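4.2 Towels and the problem of the tablecloth

Folding a kitchen towel is a task most adults would call solved. The literature on household linen mostly agrees and moves on to fitted sheets, where the drama is. We stayed with the towel, partly out of stubbornness and partly because the Valtholm survey had left us with 248 usable replies on how people fold one, and the replies did not agree on what a folded towel is. Thirds were popular. So was a method best summarized as "until it fits in the drawer."

A second difficulty is the surface. Household guides assume a bare counter, clean and wide. The tables in our home settings tend to be dressed, and a dressed table has opinions of its own: a cloth can shift with the towel, bunch under it, or supply so much pattern that a modest edge is hard to judge. The round table in Figure 2 wears a buffalo-check plaid in orange and black, a choice that no guide we consulted would recommend and that we came to regard with some affection.

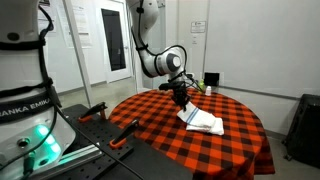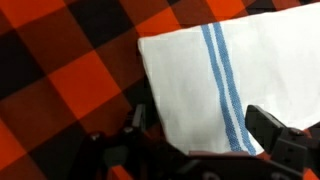

Figure 2. White towel with blue stripes on the plaid tablecloth. First view: one corner of the towel held, the rest partly folded. Second view: the towel's upper-left corner and its two stripes, seen close.

The stripes deserve a word. Under the Olteanu scheme, which we adopt with minor grumbling, a fold is scored on edge alignment and on flatness, and decoration is ignored. This seems to us a mistake. A stripe is a ruler that someone has kindly woven into the cloth, and a crooked stripe gives away a crooked fold well before the hem does. Our raters, told to disregard the stripes, kept mentioning them in the comments field.

Flatness proved harder to agree on. A towel has soft ripples even when treated well, and the scheme does not say how shallow a ripple must be before it stops counting. We left the decision to the raters, who settled it separately and with great confidence. Their scores are compared with the Jorkholm drawer test in Section 4.3.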